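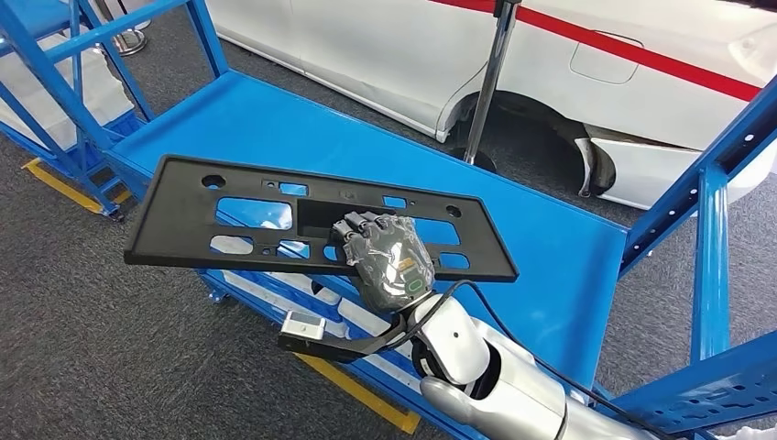
Plate bracket, black plastic, over the blue cart. Round holes uppermost.

Reading time: 3 minutes

2026-06-24
Workshop notebook, trim and exterior fittings. Entry by Harpreet Gagnon.

Subject: receiving check on number plate brackets, Taten delivery.

The delivery note gives 361 brackets. They are intended for the Praletti order, which is due to leave us in August. The Beaudoin brackets from the previous order remain on the lower shelf and are not to be mixed with these. Both are black and a similar width, and the cartons are poorly marked.

A sample of 94 was set aside for the full check. The remainder will be looked at only for cracks and obvious bends before they go to stores.

Method. Each bracket is laid on the blue cart, rim upwards, and pressed lightly at the corners. Any rocking is noted on the sheet. The painted top is flat enough for this purpose and the colour is a help, as it shows clearly through the openings and any flash left by the mould stands out against it. Flash of less than a millimetre may be trimmed with the small knife. Anything larger is put aside for return.

Openings. Particular attention is to be paid to the large rounded cutout on the left and to the recessed pocket in the centre. The pocket floor was the weak point on the early Beaudoin parts, where two split when the plate was pushed home. The narrow slot beside the pocket should be clean along its full length. The small screw holes are to be tried with the gauge pin and not with a screw, as a screw will cut the plastic and the part can no longer be counted as new.

Results so far. Of the sample, 6 were rejected: four for rocking and two for flash across the slot. The four that rocked came out of the same carton, from the bottom layer – the carton had a crushed corner, and I am inclined to put the bend down to stacking and leave the moulding out of it. Taten have been asked how many layers they allow per pallet. No reply at the time of writing.

The raised rim was good on all parts examined. There were light scuffs on several, mostly along the lower edge. The plate covers this area once fitted, and the scuffs have been passed. If Praletti take a different view we should have it in writing before the second delivery.

Trial fit. Three brackets were fitted to the test bumper with the Atov screws. All three sat down evenly. The torque setting was left as it was for the last job. On the second bracket the left-hand screw went in at a slight angle and had to be withdrawn and started again. That bracket is marked with tape and must not go back into the carton.

Handling. Colleagues are reminded to lift these by the rim. Carrying several at once by hooking fingers through the openings has been observed, and it should stop.

Outstanding:
– Second carton from the bottom layer to be checked in full, whatever the sample shows.
– Gauge pin to be returned to the drawer under the bench. It was missing for most of the morning.
– Ask purchasing whether the yearly quantity is still around 3000. The shelf space set aside will not take that many in the present cartons.
– Labels for the Beaudoin shelf.

Rejected parts are in the tray by the door with the sheet folded inside.

H. Gagnon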